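Subject: Re: Covering for the sorting table, and the tape lines
From: Domenica Tanner
To: Flosum toy library list
Date: 9 December 2024

Table with the cover on, block and basket side. 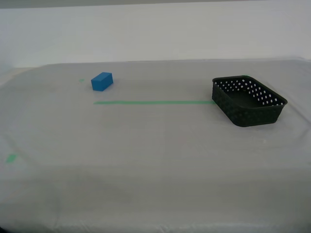 Light gray cover, green tape between the blue block and the black basket.

Hello all,

Answers to Beat's message are below his text. I have left his questions in so people who missed the October meeting can follow along.

Beat Frei wrote:
> I have the sorting table for the Prosdale room on my list and need
> to know a few things before I order anything.
>
> 1. Are we keeping the gray cover or going back to the bare top?
> 2. Does the tape go on the cover or on the table underneath? Last
> time it was underneath and the kids could not see it.
> 3. Imre wants a second basket. Do we have room for one?
>
> I can pick up supplies when I drive past Stöckli, but I need the
> answers before then. We have 300 in the budget for this and I have
> spent 11 of it, on tape.
>
> Beat

1. Keep the cover. Mechthild and I tried the table both ways and the blocks are much quieter on the cover when they get dropped. It also keeps the top from getting scratched. The cover does wrinkle. You can see a few creases across the middle even after smoothing it by hand. The small blocks stand fine on it, but the tall thin ones from the Gulier set tip over if they land on a fold. If you find something a little heavier in the same light color, get that. Please don't get anything with a pattern. We had the striped one in the old room and the little ones spent the whole hour following the stripes with their fingers.

2. Tape on top of the cover. One long strip running to the basket, and a tiny piece to the left of the block. The long strip is the line the kids work along. The small piece is the parking spot, and a block waiting its turn goes near it. Green shows up well enough on the gray. Lourenço asked for something darker for the children who have trouble with pale colors, and I think he has a point, but let's use up the green first.

When you put the long strip down, pull the cover tight toward you before you press. If you tape over a crease, the strip lifts there and someone will pick at it. Ask me how I know.

3. I would wait on the second basket. With two of them the kids start sorting by basket and forget about the line, and we are back to the argument from October. If Imre wants to try it at his own session he is welcome to, but please put the table back to one basket afterward.

For the budget that leaves 289 if I have it right. A heavier cover should come out of that without trouble. Keep the receipt and send it to Mechthild, not to me.

Two other things while I am writing. The Gulier set came back from its last loan with 283 pieces, which matches the card, so whoever had it, thank you. And the lid of the puzzle cupboard box is cracked at one corner. It still closes, but don't lift it by the lid - use the handles.

I will be in the Prosdale room from 9 in the morning on the next setup day if anyone wants to help move the shelves.

Domenica

--
Flosum toy library list
To leave the list, write to the list owner with "remove" in the subject line.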